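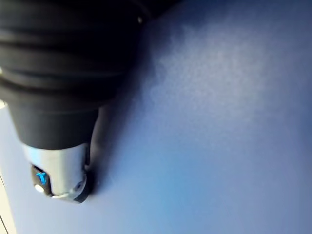

Office storage cabinet

An office storage cabinet is a low or medium-height piece of furniture with doors, intended for files, stationery and whatever else an office would prefer not to look at. It is distinguished from the bookcase by its doors, and from the filing cabinet by the ease with which things can be lost in it. Common alternative names include cupboard, credenza (chiefly in catalogues) and "that unit".

Construction

Most office cabinets follow the same plan: a flat top, two sides, a back panel that is thinner than anyone expected, and one or more compartments behind hinged doors. A shelf divides each compartment into an upper and a lower level. In better models the shelf rests on pegs and can be moved. It is usually moved once, on the day of assembly, and stays there until the cabinet is sold.

Wood finishes in pale shades such as oak and beech have been popular for decades, partly for their cheerful look and partly because they don't show dust. Where grain is visible it normally runs along the length of the top. Grey steel is the main rival, and is preferred by people who have had to replace a wooden one.

Hinges and handles

Concealed hinges are fitted to the inside of the door and to the side wall of the compartment, so that nothing shows when the door is shut. Each is held by a small mounting plate with screws, which allow the door to be adjusted up, down, in and out. Adjusting one screw generally calls for the adjustment of all the others.

Handles tend to be slim metal bars. A bar fixed upright near the opening edge tells the user which way the door swings, although many people pull at the hinge side first and remain loyal to the habit for years.

Locks

A small cylinder lock is often set close to the handle. Keys are supplied in pairs, one of which is kept in a safe place and never seen again. The furniture writer Yolanda Gallagher, in her survey of 97 small offices, found that only 2 had ever locked their cabinets on purpose. Several more had done so by accident, generally with the keys inside.
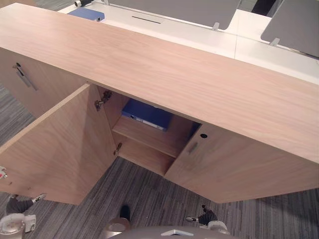

Contents

The typical contents of an office cabinet are ring binders. The binder is properly stored upright with its spine outwards, so that the label can be read from a standing position. It may also be laid flat, a method that takes up more of the shelf but spares the owner from finding a second binder to hold it up. Dark blue and black are the traditional colours. Labels are filled in with great care for the first few binders and left blank on the rest.

The lower level has no settled purpose. It is harder to reach, and manuals on office order usually recommend it for heavy or seldom-used items. In practice it is either packed solid or completely bare - the halfway state is rare and doesn't last.

Emmett Abernathy's Plimov method, once widely copied in shared offices, held that a cabinet should never be more than half full. Critics, among them Halima Laizer, pointed out that this required everyone to buy twice as many cabinets. Abernathy was at the time selling cabinets.

Placement

Low cabinets are commonly placed beside or in front of a desk, where the top serves as an extra surface for printers, plants and post. The makers Escobedo and Sundarari both offered models matched to desk height, though not to the height of each other's desks. Enough floor must be left for the doors to open fully. On carpet, a door hung too low will brush the pile and leave a neat curved mark, which can be used to date the installation.

Care

Wooden surfaces should be wiped with a soft, slightly damp cloth, following the grain. Hinge screws work loose over time and need tightening now and then. A door that has begun to droop will not improve if left alone, although this remains the most common treatment.

See also

Bookcase
Filing cabinet
Ring binder
Drawer, miscellaneous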